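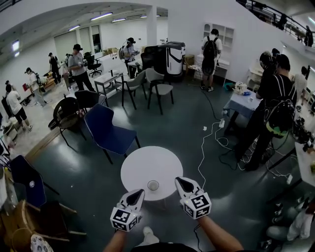

Search the store
Enter keyword or item
Go

Kandurel Flurkine Hand Pump Milk Frother, 300 ml

Print this page | E-mail to a friend

If you love a cappuccino at home but don't have room (or the budget) for a machine with a steam wand, the Flurkine is a great little thing to have by the stove. It's a stainless steel jug with a lid and a plunger, and the plunger has two layers of fine mesh on the end. Warm your milk, put the lid on, pump, and you have foam. No cord, no batteries, no motor to burn out, and it fits in a drawer if you take the plunger out.

We've carried hand frothers in the Gedisthorpe store for years and have tried most of them on our own morning coffee. A lot of them make big soapy bubbles that are gone before you sit down. The Flurkine makes a thick, fine foam that you can spoon or pour, and it stays put long enough to shake some cocoa on top. The double mesh is what does it. The two screens sit close together, so the milk gets pushed through small holes twice on every stroke.

What's in the box

The jug, lid and plunger, plus a spare mesh screen and a folded instruction sheet. The sheet has a recipe for hot chocolate on the back which is really good, although we use less sugar than it says.

How big is it?

The jug holds 300 ml filled to the brim, but please don't fill it to the brim! Milk grows a lot when it's frothed. There are two lines stamped on the inside wall. The lower one is for foam and the upper one is for warming milk without frothing it. Filled to the lower line you'll get enough for two cappuccinos or one very generous latte. If you are making drinks for a whole table you'll be doing it in batches, and in that case take a look at the larger Shboul jug farther down the page.

Using it on the stove

The base is flat and thick and works on gas, electric coil and glass tops. The steel in the base is magnetic, so it works on induction too, as long as your burner will recognize a small pan (some won't, so check the smallest size in your stove's manual). On gas, keep the flame low and well inside the edge of the base. The handle is steel with a silicone sleeve and it will get hot if flames are licking up the side.

Always heat the milk with the lid and plunger off. Take the jug off the burner when you see steam and tiny bubbles at the edge, before it boils. Boiled milk tastes flat and it doesn't foam nearly as well. If you have a kitchen thermometer, stop at 140 degrees F and you'll be in good shape.

Set the jug down on a folded towel, put the lid on and hold it with one hand. Start with short strokes near the top to pull some air in, then go to longer ones. Most people need 10 to 15 seconds of pumping. Now the part that makes all the difference: take the lid off, tap the jug on the counter a couple of times, swirl it, and leave it alone for a moment before you pour. The big bubbles pop and what's left is lovely and smooth.

You can froth cold milk as well, straight out of the fridge. It's wonderful over iced coffee, especially with skim, which makes the stiffest cold foam of anything we've put in it.

Which milk works best?

Whole milk gives the richest foam and the sweetest taste. 2% is very close and a little lighter. Skim foams like crazy, but the foam is drier. Oat milk does well if you buy one of the barista cartons, and soy is nearly as good as dairy. Almond and rice milk are hit or miss and the foam drops fast. Shake the carton first with any of these.

Older milk that's near its date often won't foam for you even though it tastes fine. If your Flurkine suddenly seems to have stopped working, try a new carton before you call us.

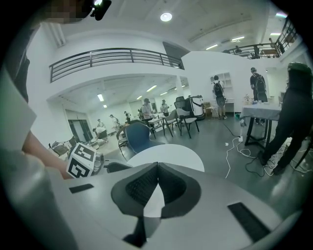

Cleaning

Rinse it right away. That's the whole secret with any frother, as milk dries onto mesh like glue. Fill the jug with warm water and one drop of dish soap, pump it 5 times, empty it and do it again with clean water. Every week or so, unscrew the end of the plunger and take the two screens apart for a proper wash. Watch the order they come off in. The one with the rolled edge goes back on last, and it's the rolled edge that rubs against the wall of the jug.

The jug and lid can go in the top rack of the dishwasher. The plunger can too, but the knob will lose its shine over time and we wash ours by hand. If you get a brown or chalky film on the bottom, simmer equal parts water and white vinegar in it, then rinse well. Skip the steel wool.

Specifications

Maker: Kandurel
Model: Flurkine hand pump frother
Capacity: 300 ml to brim
Material: stainless steel jug, lid and plunger rod; silicone handle sleeve; nylon knob
Stove types: gas, electric, glass top, induction (small burner)
Finish: brushed or polished
Warranty: 3 years on the jug and plunger, screens not included

Parts and extras

Replacement mesh screens are sold in pairs and fit both finishes. We also keep knobs and handle sleeves in stock. If your frother is an older one with the black plastic lid, the current screens will be too wide, so please ask for the narrow pair when you order.

The Shboul jug is the same idea in a bigger size and has a pouring lip, which the Flurkine does not. It's heavier and takes more arm. For one or two people we'd pick the Flurkine every time.

Shipping and pickup

In-stock finishes usually leave our warehouse the next business day. Polished sells out every October and is back before the holidays. You can also pick up at the Gedisthorpe store, and there's generally one out by the register if you'd like to try the pump.

Print this page | E-mail to a friend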